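Jeltwood-Obstsorten
Eine Sammlung regionaler Namen für Äpfel, Birnen und Zwetschgen

Stand: 17.12.2021

Worum es geht

Wer schon mal auf einem Dorfmarkt nach einer Apfelsorte gefragt hat, kennt das: Am ersten Stand heißt sie so, drei Stände weiter ganz anders, und zu Hause im Bestimmungsbuch steht ein dritter Name. Genau diese Namen sammeln wir! Jeltwood enthält in der aktuellen Fassung 2916 Einträge zu 118 Sorten, dazu Schreibvarianten, Fundort und Quelle (soweit wir sie kennen).

Angefangen hat alles mit einem Schuhkarton voller Karteikarten aus Clillham, die jemand über Jahre mit spitzem Bleistift beschrieben hatte. Manche Karten waren kaum zu lesen, andere so liebevoll ausführlich, dass wir beim Abtippen ständig hängen geblieben sind.

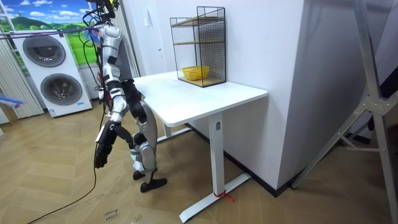 Aus den Karten stammen 1357 Einträge. Der Rest kam über Zuschriften, alte Baumschulkataloge und Gespräche am Gartenzaun dazu. Jede Zeile verweist auf ihre Herkunft, im Feld quelle steht also entweder karte, katalog oder muendlich.

Felder

id: laufende Nummer, wird nie neu vergeben
name_lokal: der Name so, wie er aufgeschrieben oder gesprochen wurde
name_sorte: die Sorte nach unserer Liste, leer bei Unklarheit
obstart: apfel, birne oder zwetschge
ort: Gemeinde oder Landstrich
quelle: siehe oben
notiz: Freitext, oft das Schönste am ganzen Datensatz

Die Dateien sind CSV mit Semikolon als Trennzeichen, UTF-8 ohne BOM. Wer sie in einer Tabellenkalkulation öffnet, sollte beim Import die Kodierung von Hand wählen, sonst sind die Umlaute hin.

Offene Fragen

Am meisten diskutieren wir über Sammelnamen. »Süßling« oder »Winterapfel« kann in jedem Tal etwas anderes meinen, und bisher bekommt jede Bedeutung ihre eigene Zeile.
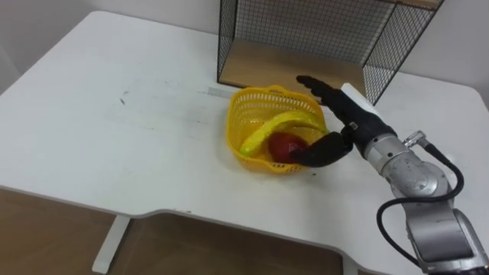
Vignesh Ramasamy schrieb dazu, er fände ein eigenes Feld für Sammelnamen besser, weil man sie beim Auswerten dann mit einem Handgriff herausfiltern könne. Im Moment zähle man den Winterapfel sonst immer wieder mit, und die Häufigkeiten würden schief.

Das leuchtet uns sehr ein! In der nächsten Fassung gibt es deshalb das Feld sammelname mit ja oder nein. Die alten Zeilen bleiben, wie sie sind, und werden nachgetragen.

Noch ungelöst sind die Zwetschgen. Zwischen Zwetschge, Pflaume und Spilling verläuft die Grenze in jedem Ort woanders, und wir haben beschlossen, vorerst nur das zu übernehmen, was die Leute selbst sagen.
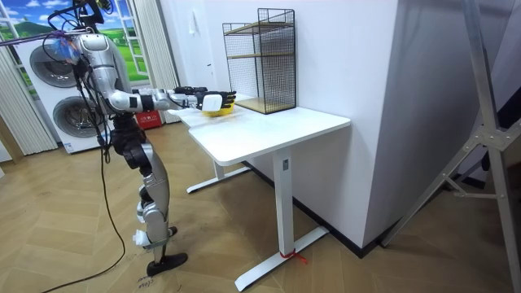
Bei den Birnen sieht es viel besser aus, da hat Kamol Wattanapong im Juni sämtliche Mostbirnen durchgesehen und 100 doppelte Zeilen gefunden. Sie stehen jetzt in der Datei dubletten.csv, mit der id der Zeile, die geblieben ist.

Mitmachen

Neue Namen sind jederzeit willkommen, auch einzelne, auch unsichere. Bitte immer den Ort dazuschreiben und den Namen nicht ins Hochdeutsche glätten. Ein »Äpfele« bleibt ein »Äpfele«!

Lizenz: CC BY 4.0. Als Quellenangabe genügt »Jeltwood-Obstsorten« mit der verwendeten Fassung.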